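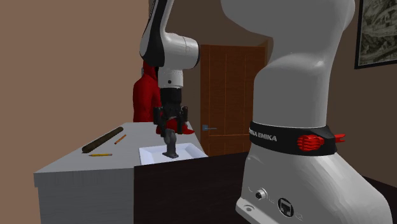 Handout 4: The Game Story for a Sport Your Readers Don't Know

Courses > Community Sports Writing > Handouts > Handout 4

Last updated September 16, 2023

We ran out of time again (my fault, I got going on headlines and couldn't stop), so these notes cover the part I rushed plus the part I never reached. Bring them next time. We'll be marking up the practice story and you'll want the checklist at the end in front of you.

Where we were

Last session was the big-league game story, the kind where the writer can say "third and long" and every reader sees it. You don't have to explain what a down is. This week we're doing the opposite: team handball, played by grown-ups with day jobs, in a gym, for a paper whose readers mostly think handball is the thing with a wall.

Our running example is the Urbańczyk Cup final, Zorka against Zallis, played in July at the Lasex Hall. Zorka won 27-26. I was there and took terrible notes, which you have as a separate packet. Please use my terrible notes and don't go looking for somebody else's write-up. Half the point is deciding what to do with a page of scribbles.

How much do you explain?

Less than you think! The first drafts I got back from the last group nearly all opened with a paragraph of rules. Seven players a side, counting the goalkeeper, two halves of thirty minutes, a six-meter goal area the court players can't stand in, and so on, all before anybody had thrown a ball. I love those drafts because I can tell people did the reading. I still had to cut that paragraph out of every one of them.

What works better is to let the rule turn up at the moment it matters and give it half a sentence. Compare these two.

Version A: In handball, a player may be suspended for two minutes for certain fouls, during which time the team must play one player short. Zorka received a suspension late in the game.

Version B: Zorka lost its left back to a two-minute suspension with the score tied, and had to play a player short while Zallis came forward again and again.

Same rule in both. In B you learn it while worrying about the score, and you don't notice you've been taught anything. Someone asked whether "left back" needs explaining too. I'd leave it. A reader who doesn't know what a left back does in handball will figure she plays on the left and toward the back, and that's close enough to get to the next sentence.

Terms I'd explain the first time, briefly:

- seven-meter throw (a penalty shot, one on one with the goalkeeper)
- suspension (two minutes off, team plays short)
- fast break (basketball readers already have this, so you can skip it if you're tight)
- passive play (the referees think you're stalling — this one needs a full sentence, sorry)

Terms I'd avoid completely unless the game turned on them: pivot, wing defense numbers like 6-0 and 5-1, free throw. That last one is a trap. A free throw in handball is nothing like a free throw in basketball, and your reader is going to picture somebody standing alone at a line bouncing the ball.

The borrowed comparison

You'll be tempted to write "it's like basketball with a goal" or "soccer with your hands." You get one. One per story, and put it high up. After that the reader has a picture in their head and you should let them keep it. If you compare it to basketball in paragraph two and water polo in paragraph five and hockey in paragraph eight, they're watching four sports and can't follow any of them.

And watch your tone. There's a way of writing about small sports that's basically a long wink: look at these lovable oddballs and their funny game. I've done it myself, early on, and a player told me off for it in a parking lot and she was right. The people on the court have trained twice a week all winter. You can be funny about the cold coffee or the scoreboard that sticks. Be careful about being funny about them caring.

Numbers, and the ones to leave out

My notes have the crowd at 985, in a hall that seats 1,565. Which do you use? Most of you said both, and I'd agree, if there's a reason to mention the crowd at all. "A crowd of 985" on its own tells me very little. Was that a lot? With the seating number next to it, I know the place was well over half full, and I can decide for myself what I think of that. What I don't want is "a packed house," because it wasn't, and anyone who was there knows it. People in small leagues read every word you write about them. They'll catch it before you've had breakfast.

Do not do the math for the reader in percentages. A feature editor might like it. In a game story it reads like a tax form.

Same with scoring. A handball game has a lot of goals in it, and you can't walk through them all. Pick the runs. In the final there were really only two stretches that mattered: Zallis scoring five straight before halftime, and the last 10 minutes, when neither team led by more than one. Everything between those can go in a sentence. I'm serious, one sentence. "Zorka clawed it back to level by the middle of the second half" covers a page and a half of my notes.

Length

The practice assignment is tight. The slot in the paper is 246 words, headline not included, and the page won't stretch. If you file long, somebody who didn't see the game will cut from the bottom, so don't put anything precious in your last paragraph.

A rough plan that fits:

1. Who won, the score, and the one moment it hung on. Two sentences, three if they're short.
2. Your single comparison or your single bit of explanation, tucked into action.
3. The earlier stretch (Zallis before halftime).
4. A quote, if you've got one that says something. "We're really happy" doesn't say something.
5. The finish, in order, a little slower than the rest.
6. What it means and what comes next.

You can swap 5 up to the second spot if you like telling it forward from there. I go back and forth on this! Some finals are all ending, and if you make people wait for it they'll wander off to the crossword.

A word on quotes

Talk to the losing side. I know it's awkward, you're standing there by the bleachers while somebody's taking the tape off her fingers and she doesn't want to see you. Ask one question and make it about a specific play: "What did you see on that last shot?" You'll get a real answer far more often than you'd expect, and it'll usually be the best thing in the story. If you ask "How do you feel?" she'll tell you she feels bad, and you knew that.

Also, check the spelling of every name, on paper, with the person looking at it. Urbańczyk has an accent on the n. The trophy has it, the program doesn't, and the banner at the Lasex Hall had it over the wrong letter. Three spellings in one building. I went with the trophy. If your newsroom's system drops accents (some still do), find out before you file and don't let it surprise you on the page.

Things that came up in discussion

Do you have to be neutral if it's the home team? You can know which side your readers live on. Leading with Zorka is fine, they won and they're local. But the Zallis run was the best handball of the afternoon, and a story that shrugs at it makes Zorka's comeback look smaller too.

Can you write it if you only saw the second half? Only if you say where the first half came from, and you'd better have the score sheet. Please don't be late, though.

Present tense or past? Past. Present tense is for captions and live updates. I'll mark it every time.

What about the referees? Leave them out unless a call decided something. Then describe the call, say what each side made of it, and keep your own opinion in your pocket.

Checklist before you hand in the practice story

- Final score in the first paragraph
- One comparison at most
- No paragraph that's only rules
- Each term explained once, where it first matters
- Crowd number either useful or gone
- At least one thing from the losing side
- Names checked against the team sheets in your packet
- 246 words or fewer, and yes I run the count

For next time

Read your draft out loud to someone who's never seen the sport, and mark every spot where they stop you. Don't fix anything yet. Bring the marked copy along with the clean one, because I want to see where people got stuck, and I've got a hunch it'll be passive play again. We'll spend the first part of the session trading drafts in pairs, then do headlines properly, with a timer this time so I can't wander.

If your packet is missing the second page of notes (a few were, the copier ate them), grab one from the folder by the door.

Get new handouts by email when they're posted. Enter your address to subscribe. You can unsubscribe at any time.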